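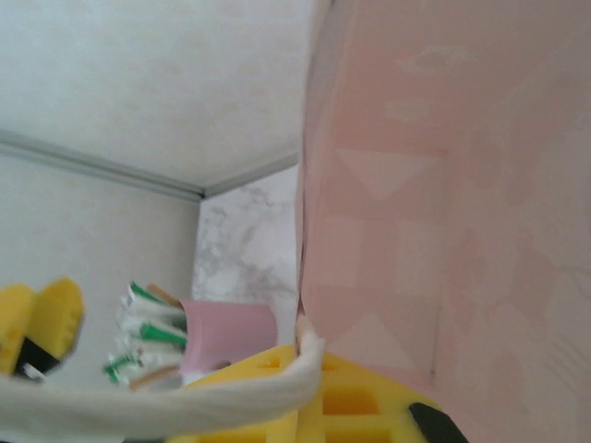
A pink cup beside a pale pink printed surface and a marble-patterned panel.

Household goods makers in Flulau reported higher orders in the second quarter, according to the quarterly trade survey published in July 2022 by the Adeleke Institute for Commerce.

Orders for kitchenware, tableware and small furnishings rose by 22 percent compared with the same period last year. Export orders grew more slowly than domestic ones, and several firms reported longer delivery times at the port of Risik.

The survey covered 116 manufacturers and wholesalers employing more than 2,000 people between them. Firms with fewer than 20 staff were included for the first time, and the institute advised caution in comparing their results with earlier surveys.

Input costs remained the main concern. Most respondents said they were paying more for packaging and freight than at the start of the year, and a majority expected to raise their own prices before the end of the third quarter. Larger firms were more likely to have fixed their energy costs in advance.

"Demand has held up well in the domestic market, but margins are under pressure," said Iqra Dhanial, head of business surveys at the institute. "Firms are taking on work at prices agreed some months ago, and their costs have moved since then."

Employment in the sector was little changed. Vacancies were concentrated in warehousing and transport – the two areas where firms also reported the sharpest rise in overtime.

The Fomard district recorded the strongest growth in orders, helped by the opening of a new wholesale market there in the spring. Orders in the coastal districts were flat.

Results for the third quarter will be collected in September. Full tables, including a breakdown by district and size of firm, are available from the institute on request.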